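Visit report: Zeltwood open afternoon, simulation and test group

I went to the Zeltwood open afternoon on a Thursday in October. The invitation had promised a tour of the test hall, tea, and a talk called "A fault we are still living with". It was the talk that got me on the train. Most open days show you the things that work, and our members have asked more than once for notes on the other sort.

Zeltwood occupies the upper floor of a former print works behind the station. Sign-in was quick. We were given a visitor badge and a sheet of rules for the hall: stay behind the yellow line, no bags past the door, do not lean on the guarding. There were two parties. Mine started upstairs with the simulation group, and the other went down to the hall first, so we saw the fault on screen before we saw the machine it had come from.

The talk was given by Mererid Dafis, who runs the group. She spoke for half an hour without many slides and took questions as they came.

The background is this. Zeltwood writes the control software for arms that pick up household and office objects and put them somewhere else. Each new version is run on simulated desks before it goes near a real arm. The objects are changed from run to run, and a planner called Navcombe works out where the fingers should go and how hard they should close. A separate program, Eynon, watches the arm and is meant to stop it if the force at the wrist goes over a limit.

In the spring a new version of Navcombe passed its simulated runs and was loaded on to an arm in the hall. The job was to lift a telephone handset, move it to one side and put it down. The fingers closed on the handset and the arm went up. The handset had a cord, the cord went tight, and the arm kept going. It dragged the body of the phone off the desk and swung it into the guarding. The phone broke, and so did one finger of the gripper. Someone was standing outside the guard at the time and was not touched, but a piece of the casing had gone through the gap under the lower rail and was found on the walkway.

Dafis said the injury risk was what they wrote up first. The gap under the rail had been there since the guarding was installed and had been looked at by everyone who worked in the hall. It has now been closed with a strip of steel plate. We saw the plate later. It is a simple job and looked well done.

The rest of the talk was about why the arm did not stop. There were 2,441 simulated runs behind that version and the cord had never once pulled on anything. In the model it was a shape for the eye only. It had no weight and no stretch, and it was not joined to the handset, so when the handset was lifted the cord stayed on the desk where it was. The planner had learned nothing about cords, as there had been nothing to learn from.

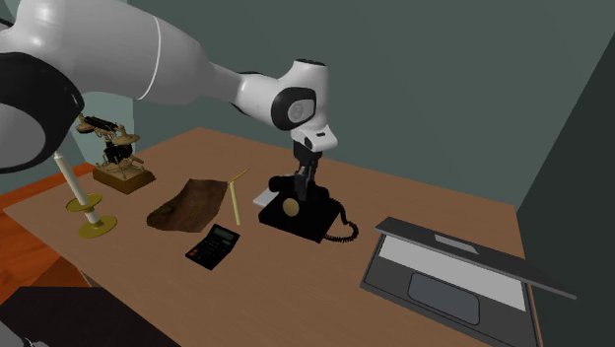
Simulated desk, gripper over the handset of the black telephone.

She left this up for some time and asked us what we would expect to go wrong. A man near the front said the candle. Someone else said the laptop, on the grounds that it was the most expensive thing to drop a telephone on. She said both were fair, and that the laptop had been raised in the review as well: a phone hanging on its cord can swing, and the planner's check for collisions took in the arm and the thing in its grip and nothing hanging below.

The second half of the fault was in Eynon. The force limit was set correctly. The trouble was the averaging. Readings from the wrist were smoothed over a short window to get rid of noise, and a cord that tightens suddenly gives a sharp peak which the smoothing flattened. By the time the average reached the limit the phone was already off the desk. Eynon did stop the arm in the end, and the log recorded it as a normal stop. I asked whether that meant the log could not be trusted for other stops. She said yes, and that they had gone back through 1,299 of them by hand. A few were reclassified. She would not say how many until the report is signed off, and I did not press it.

What they have changed so far:

Cords in the simulated desks are now jointed and attached at both ends.
Eynon has a second limit that works on the raw readings, set higher than the first.
A lift starts with a slow pull of a few centimetres and a pause before the arm carries on.
No one stands at the hall guarding during the first run of a new version.

What they have not solved is the time it takes. A jointed cord is slow to calculate, and Dafis said the overnight batch no longer finishes overnight. They are trying out a package called Misis to share the work between machines. It had crashed that morning, so we did not see it running.

After tea we changed over with the other party and went down to the hall. The arm was working inside its guarding, lifting a handset from a desk phone bought second-hand to replace the broken one. It lifted, paused, carried on for a short way and stopped with the cord half stretched. The operator reset it and it did the same again. The slow pull makes the whole thing tedious to watch, and a couple of our party wandered off to look at the broken finger, which is kept in a tray by the door with its part number still on it. The metal has sheared just above the lower screw hole.

One point for our own members. The emergency stop on the near side of the guarding is mounted behind the tool trolley when the trolley is in its usual place. I mentioned it to the operator, who moved the trolley, and I have since written to Zeltwood about it. Dafis replied the next day to say that a floor marking would go down to keep the space clear.

Practical notes for anyone going to the next one. The stairs are steep and the lift needs a member of staff with a key, so ring ahead if you need it. The hall is cold. Photographs are not allowed downstairs. The full fault report should be available on request once it is signed off, and I have asked for two copies, one for the library shelf and one to lend out.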